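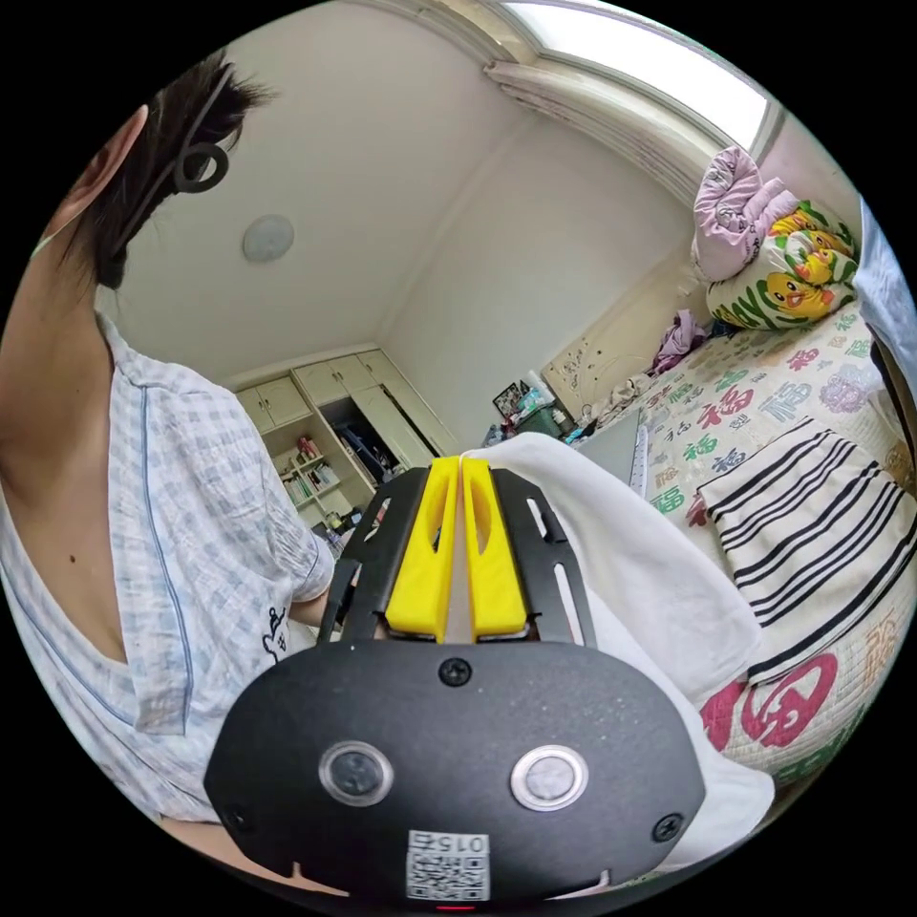
Towels should be folded in thirds lengthwise before they are stacked, according to one tenant at Zenthorpe who replied to the Ganuswood household notice in April. Folding in half first leaves a ridge, the tenant wrote, and the pile leans after a week.

The revised notice covers towels and quilts in 40 flats. Folding is to be done on the bed - the floor is ruled out - and stacks must not exceed 17 towels per shelf. Quilts go on the shelf below.

Home | News | Notices | Hanoria | Contact

© Ganuswood Residents' News - Back to top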